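Solvent front stops halfway up the strip
Posted July 18, 2026 by Liv Lie

Running paper chromatography on black marker ink with filter strips cut to 8 cm. The front climbs to the midpoint and stalls. Developing solution is 50 ml water with a pinch of table salt. Same result on 6 strips.

Benedikt Meinecke
Your vessel is open. Water evaporates off the strip as fast as it climbs. Cover it with plastic wrap and leave it alone.

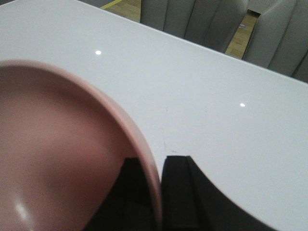

Ottar Viklund wrote that evaporation is a minor effect with water at room temperature, and that he would look at the paper first. Granström 214 is a slow grade. Coffee filter is faster.

Liv Lie
It is Granström 214. I bought a box in March. The strips also lean against the side of the jar.

Taha Ghoneim
Then fix that before changing paper. Liquid creeps between the strip and the wall and the bands smear. Hang the strip from a pencil – only the bottom edge should touch the water.

Benedikt Meinecke
Still disagree on evaporation. In a dry room an uncovered strip will stall on any grade.

Ottar Viklund
Run two strips side by side, one covered, one open. Same paper, same ink.

Liv Lie
Covered one is at 7 cm and still moving. Open one stopped at 4. Switching to coffee filter next.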